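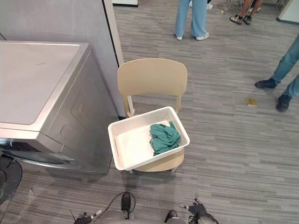

Laundry thread! I've been promising one for ages and I finally have a free evening, so get comfortable.

Thursday, July 13, 2023

The best thing I've done for my washing setup this year is put a chair next to the machine. A plain beige plastic chair. I can't believe how much I love it.

For years the basket lived on the floor. Bend down to the door, grab a handful, bend down again to the basket, grab the sock that fell out, repeat. My back complained about it every single Saturday.

Now the basket sits up on the seat, right beside the washer, and everything comes out of the drum and goes sideways and up a bit. One bend per handful! Then I pick the whole thing up at waist height and walk off with it like a person who has their life together.

The chair was $16 at the Bandanska outlet, and I bought it for the balcony. It lasted one weekend out there before I stole it for laundry. One-piece back, flat seat, wipes clean with whatever cloth is closest.

The flat seat matters, by the way. I tried a dining chair first, with a cushion that dipped in the middle, and the basket wobbled every time I dropped in a pair of jeans.

OK, baskets. Mine is white plastic with little holes up by the rim and a slot in the end for your hand. I got it from Tindeo back in January and I've used it for everything, including carrying groceries up from the car (don't judge, it was raining).

I used to have a big round one with a lid and I was always losing things at the bottom. A rectangle is so much better. Shirts lie along the long side, small stuff goes in the corner, and it fits through the hall door without turning sideways!!

I also quit filling it to the top. Smaller loads, more often. The towels feel nicer, I fold them the same day, and the basket doesn't turn into a second closet by Wednesday.
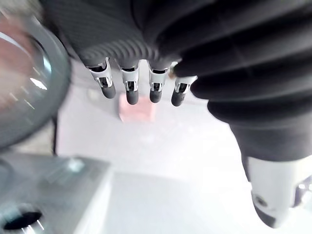

One reply already, asking whether the basket slides off when the machine spins, and saying theirs ended up upside down with clean sheets all over the floor. Oh no, the sheets! I've had no trouble so far, but my chair stands on carpet and I don't leave a full basket on it during the spin. Push it well back on the seat and I think you'll be fine.

Same person wants to know why I don't just put the basket on top of the washer. I do sometimes, for folding! The top is smooth and flat and a great height for T-shirts. But a basket up there is too high for me when I'm unloading from the door. I'd be lifting wet towels to my chin.

The washer is a Hovitz, secondhand, $200 including the hoses. A new one the same size was $780 and I could not make myself do it. It hums a little on the long cycle. I've grown fond of the hum.

Things I keep near it now: stain soap, a mesh bag for socks, and a jar for whatever comes out of pockets. The jar is winning. Mostly coins, one very clean library card.

And please wipe the rubber ring inside the door! I do mine after the last load of the day with an old washcloth, then leave the door open a crack. My towels smelled like a pond all last summer and I kept blaming the detergent.

Detergent, while I'm on it: I use less than the cap says. I went down to half for normal loads and everything still comes out fresh, and the dark stuff has stopped getting those chalky streaks.

Next project is a shelf from Mạc for above the machine, if I can find one shallow enough that I won't hit my head. If you have a shelf you love over a front loader, post it below, I want to see all of them!

Going to go fold some towels now. Sitting down, obviously. I own a laundry chair.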